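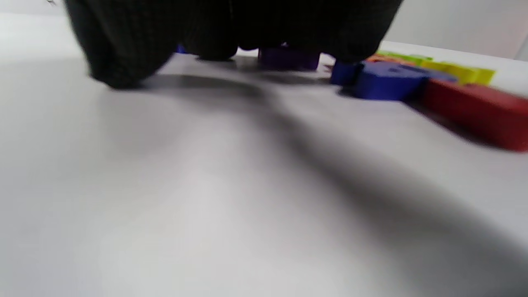 **How slow should the first climb of a hilly ultra feel?**

Slow enough that you could sing, badly, and slow enough that you're a bit embarrassed by who is going past you.

Leave that on the screen while people find chairs. Then start.

## Opening (2 min)

Say hello, thank the Varkport runners for having me. I love this topic! Walking uphill is the best thing I ever learned in this sport, and it took me years to try it on purpose.

Ask for hands: who has walked in a race? Who felt bad about it? Wait for the laugh, then ask who has passed someone while walking.

Braven is the course most of this room is training for, so all my examples come from there. It's 34 miles, two loops, starting and ending at the Lau boat ramp. Last time 209 started and 134 finished. I talked to plenty of the people who stopped, and what I kept hearing was "my legs were gone by the second time up Nunevia." Go easy here, some of them will be in the room.

## The hill itself (5 min)

Nunevia climbs roughly 1000 feet from the creek crossing to the radio mast. Draw it on the board in three pieces:

- Creek to the first gate. Wide, gentle, smooth. Looks runnable and it is runnable, and this is where everybody spends too much.
- Gate to the switchbacks. Loose rock, steeper, no shade. Walk all of it both times.
- Switchbacks to the mast. Mixed. Run the flat bits at the corners if you feel good, and only on loop two if you've been eating.

Tell the story of my first go at it. I ran to the gate, ran half the rock, and got to the mast with my heart banging in my ears, so pleased with myself. Eleven people had given up chasing me. All eleven went by before the bottom of the next descent, and one of them was eating a sandwich. 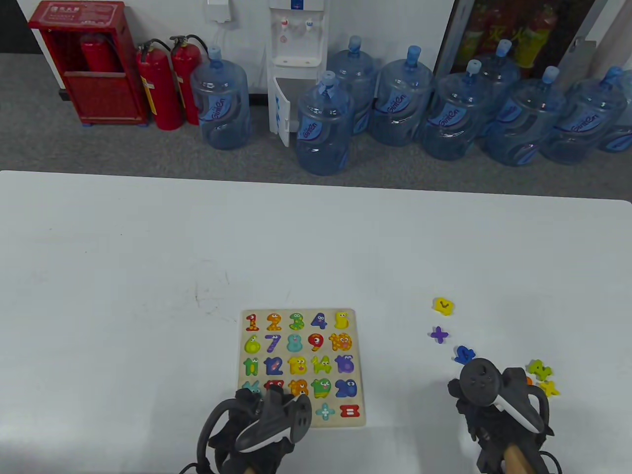

The sandwich matters, so come back to it. If you can't chew on the climb, you're going too hard on the climb. I've tried watches, heart rate straps, breathing counts, a song in my head, and chewing beats every one of them for me. Take a bite at the gate. If you're still working on it a few minutes later with your mouth hanging open, back off.

(If somebody asks about gels: fine, same idea, you just lose the chewing test. Try talking out loud instead. Runners are used to people muttering.)

## How to walk fast (5 min, stand up for this)

Get away from the lectern and show it.

1. Short steps. Shorter than feels right. Long steps on a steep grade turn every stride into a lunge.
2. Lean from the ankles and keep your chest open. Folding at the waist squashes your breathing.
3. Hands on thighs for the really steep stuff, pushing down as the leg straightens. Show both ways, hand on same-side thigh and the lazy version where you just rest them there.
4. Look a few yards up the trail. The mast can wait.

Get the front row to try it up the aisle. They'll feel silly for about two steps and then somebody always starts racing, and it's wonderful.
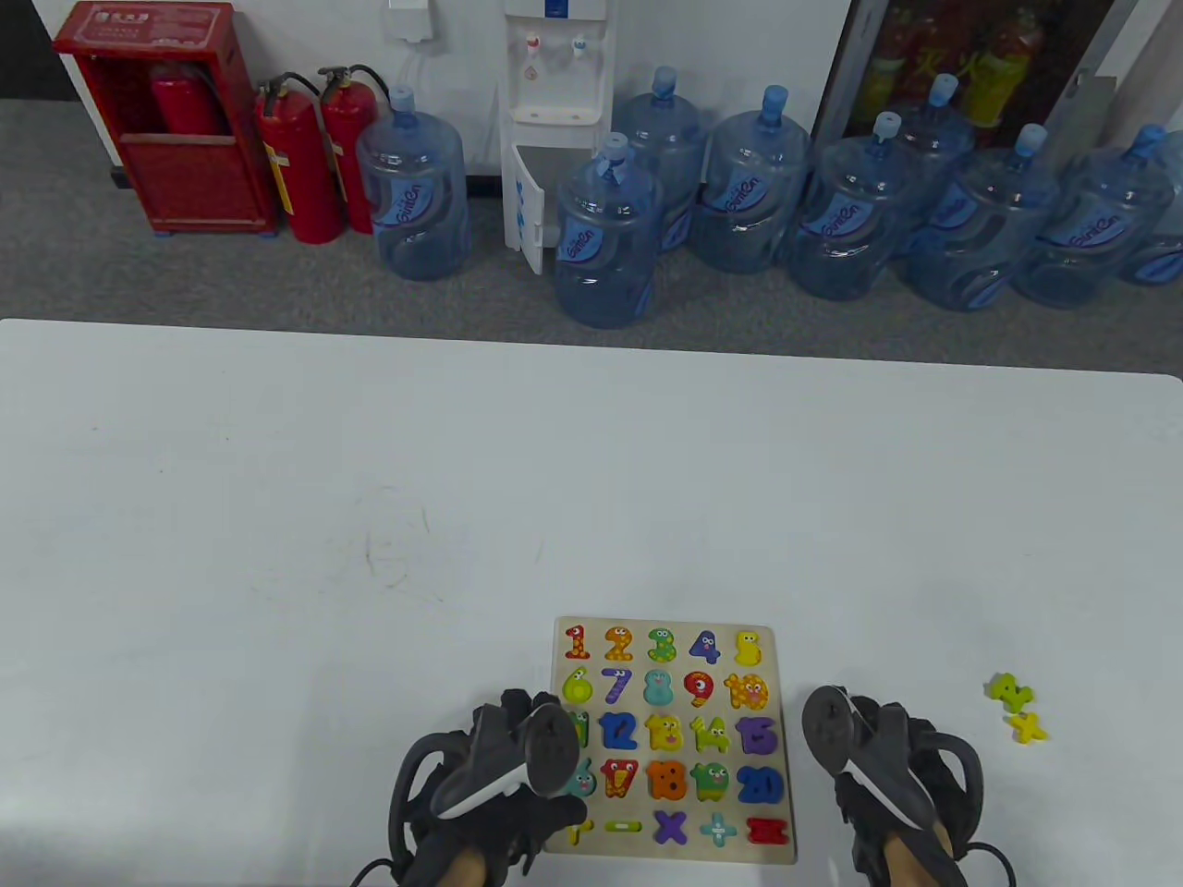 ## Practicing it (4 min)

This is the part people skip. You train by running every step of every hill, then expect to be a great walker on race day. Your calves will have opinions.

One session a week through November is plenty. Find any hill that takes ten minutes or more. Walk up hard, jog down easy, repeat until you've done most of an hour. On the last one, switch between running and walking every minute so the change itself stops feeling like a big event. Starting to run again at the top is a skill too! Pick a rock or a tree just before the crest and start there, while it's still a little uphill.

If you have no hills, a treadmill on full incline works, and so does a parking garage ramp early in the morning. I did a whole winter in a garage and still got down to the boat ramp smiling.

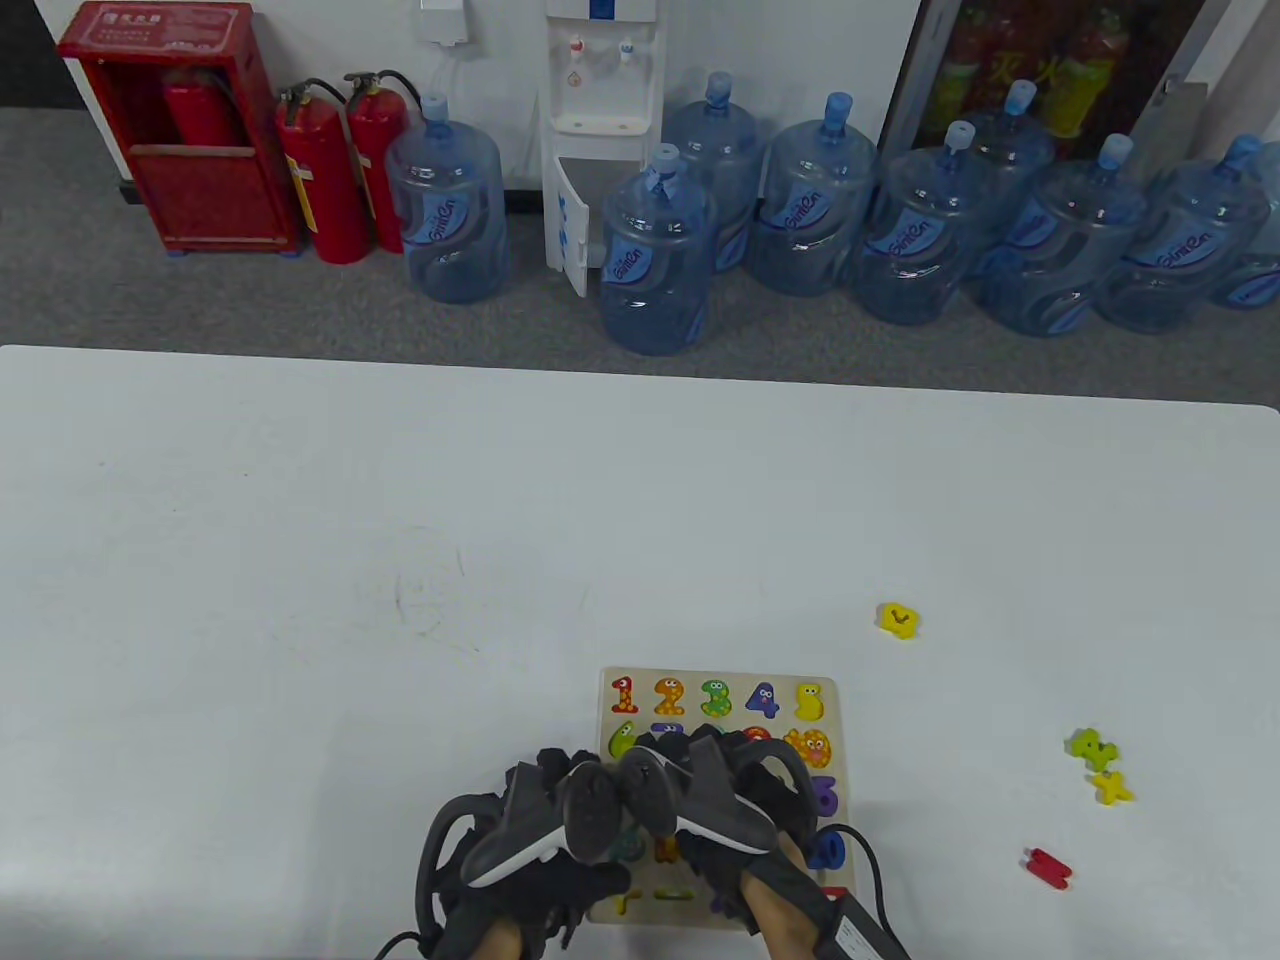

*Number board, 5 slot empty.*

## Loop two (3 min)

Slow down the talking here. Picture the ramp: you've come down off Nunevia, your bag is right there, the parking lot is right there. Don't sit. Fill bottles, grab food, walk out with it in your hand. The first stretch along the creek is flat and you can eat the whole way.

Then it's the same hill with the same three pieces. If you were patient the first time, the rock section is the most fun you'll have all day, because you'll start seeing people ahead. Say something nice as you go by.

## Questions

Likely ones:

- Poles? Allowed at Braven. Great if you've practiced, a nuisance if you bought them last night.
- Shoes? Whatever you've already run long in.
- Cutoffs? Check the race sheet by the door, I don't want to quote them wrong.

Finish by inviting everyone to the practice walk from the Lau ramp. Bring a sandwich.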